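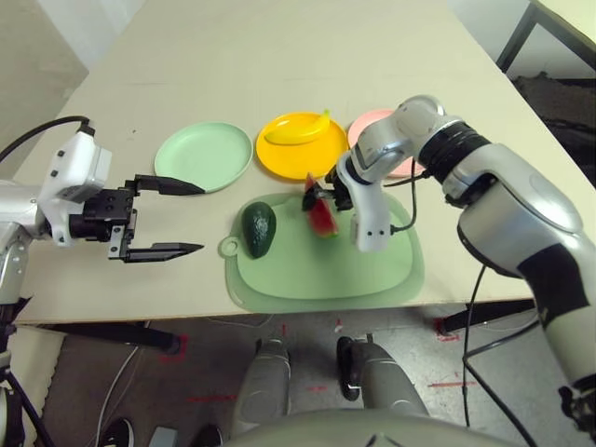

Tayla Donnelly wrote:

> Hello all. First message here, I've been reading the archive since
> September and I'm finally desperate enough to post. I took over the
> pretend kitchen corner in our fours room and with it a bin of play
> food. I tipped it out on the rug last night and got to 170 pieces,
> not including crumbs of an egg. The kids tip it out too. Every day.
> That is the whole game. They tip it out, they stand in it, and then
> I say it's time to put things away and they go and do a puzzle.
>
> My questions:
>
> 1. How much of this do I keep out?
> 2. Do the plates need to match the food? We have a co-teacher who
> feels strongly that yellow goes on yellow.
> 3. Is there any point to a cutting board if there's no knife?
> 4. What do people do about the fruit that splits in half and sticks
> back together? Ours no longer sticks.
>
> Sorry this is long. I have read the thread about shopping carts and
> I'm not going to ask about shopping carts.
>
> Tayla

Tayla, welcome, and thank you for leaving the carts alone. Some of us are still not speaking.

I'll take your questions in order, with the warning that I have been running a pretend kitchen long enough to have opinions about the resale value of felt lettuce.

> 1. How much of this do I keep out?

Three pieces. You can go up to six by spring if everybody behaves, and by everybody I mean you.

I know how this sounds. I came up under a teacher who believed a kitchen should look like a supermarket after delivery, and for years I had the lot out in wire baskets: the pizza with its removable toppings, the sushi, a turkey the size of a real toddler. What the children cooked in there was soup. Everything was soup. You can't make a decision about a turkey when there are 40 other things on top of it.

These days it's a bare table, one plate for each thing to eat, and a board to put the things on first. My current lineup is an avocado, a wedge of watermelon and a banana. It makes a terrible lunch but it's a clear one. A four-year-old can look at it and tell you what's there, and ten minutes later can tell you what's missing, and there you have your cleanup done. With 170 pieces you'd have to hire an auditor.

The rest goes in a lidded tub on a shelf higher than you think it needs to be. Swap one piece at a time. I swapped all three once over a long break and a boy cried for the avocado, and he was right, it had been a good avocado.

How you pick: go for things that don't look like each other with your eyes half shut. A bumpy dark green one, a curved yellow one, a red one with a point. If you put out a lemon and a banana and a block of cheese you'll spend the morning refereeing. Apples and tomatoes should never meet.

> 2. Do the plates need to match the food? We have a co-teacher who
> feels strongly that yellow goes on yellow.

I have met your co-teacher, or at least I've met four of her at the summer workshop. She isn't wrong for twos. For fours I'd let it go.

Color matching is a fine game and it ends the moment somebody wins it. Mint, yellow and pink plates, and you've got a banana for the yellow one, and an avocado that can be talked onto the green one by a generous judge. Then there's the watermelon. Is it pink? Is it green? It has a rind to consider. I have seen this question hold two children for longer than any app. If your co-teacher has a ruling on it, please don't let her announce it.

What I do instead is put the plates in a row across the back of the table, the board in front, nearest the child, and then say nothing at all. (This is the hard part. I bite a pencil.) Sooner or later a child wants the food to go somewhere. Some of them match. Some of them pile all of it on the pink plate because pink is whose birthday it is. One girl last year served only the board, plates untouched, and informed me it was a tapas place. Her parents have a lot to answer for.

The row matters more than the colors, I think. When I stack plates, they stay stacked, or they become hats.

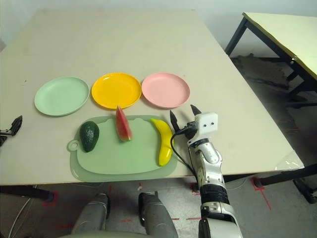 Wouldn't they be bored to tears with three things, though? That question came in off-list within an hour of the last time I said all this, and it's a fair one, so I'll repeat my answer here where I can be disagreed with in public.

They're bored for a day or two. I am told about it. Then a banana is a phone, and the person on the phone is ordering a watermelon, and we only have the one, so there's a negotiation. The wedge can also be stood up on its rind with the point in the air, and for most of last month it was a mountain, a shark and (briefly, I stepped in) a weapon. I never once saw any of this in the supermarket years. The turkey was only ever a turkey.

I'd give it two weeks before you judge. If it's still dead after two weeks, add a pot before you add food. A thing to put things in beats another thing.

> 3. Is there any point to a cutting board if there's no knife?

Yes, and more point than the knife.

The board is where the food lives before it's anybody's. That's the only way I've found to say it. Food on a plate belongs to whoever has the plate, and a four-year-old will defend it accordingly. Food on the board is in the kitchen. It's waiting. You can reach over and take the avocado off the board without an incident, and you can't take it off Marcus.

It also gives the cleanup a finishing line. I used to say "put the food away," and away turns out to be a big country. Now I say "back on the board," and either there's something missing from the board or there isn't. My record for a full reset is well under a minute. Yours will be 20 the first few times, so start early and have a snack yourself.

Get a plain light plastic one with a tab and a hole in it so you can hang it up at night. I'd go pale, because dark food shows up on it and you can see what's left from across the room. The wood ones are handsome and I've owned several. They're also heavier, and I refer you to the word "weapon" above.

On the knife: if they want to cut, they'll use the side of a hand and make a noise. The noise is better than the knife.

> 4. What do people do about the fruit that splits in half and sticks
> back together? Ours no longer sticks.

We've all had it. I went through three sets, a Plovex and two from Jiang, and at some point in each one I was a grown woman with a glue gun at 10 at night trying to save half a pear. The fastener dots collect hair. I don't know whose hair. Once a dot goes, the halves drift apart and you find you have 30 pieces of fruit where you had 15, which may explain some of your 170.

My advice is let them go. Whole pieces only, one material all the way through if you can get it, and nothing that opens. If you love the splitting ones for the two-handed pulling (and the therapists on this list will tell you they're good for that, and the therapists are right) keep a couple in a separate basket and bring them out as their own activity. Then at least when a half goes missing you know it was that day.

I'm less sure than I used to be about the squishy ones. The Gosteten squash is lovely in the hand and after a semester it looks like something from the back of a fridge. The Curnum fruit holds its shape but has a smell for the first week that I can only describe as new shower curtain. Open the box in a hallway. Not your hallway.
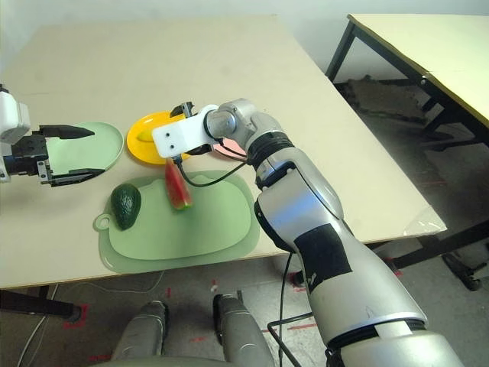
And wash whatever you keep before it goes out, obviously, and again more often than you'd like. Bumpy skins want an old toothbrush. So does the groove on a cutting board if yours has one. I do plates and board in the sink on the last afternoon of the week and the fruit in a mesh bag, swung around outside, which the children think is the best part of the entire curriculum.

Two smaller things you didn't ask.

Table height: lower than you think. If they have to reach up to get to the back row, they'll climb, and then you have a child in the kitchen in the literal sense. I sawed the legs on ours and it took me four tries to stop it rocking, so now it's lower than I meant.

And when you do cut down from 170, do it after hours. I did it in front of them, like a fool, and had to explain where the sushi was going. I said it was going to rest. I still get asked how it is.

As for the egg crumbs, throw them out, Tayla. You're allowed.

Anybody who has room for a turkey, I'll pay the postage.

P.S. To the person who wrote asking whether a pineapple counts as one thing or two: one, but only if the leaves don't come off. Ours came off.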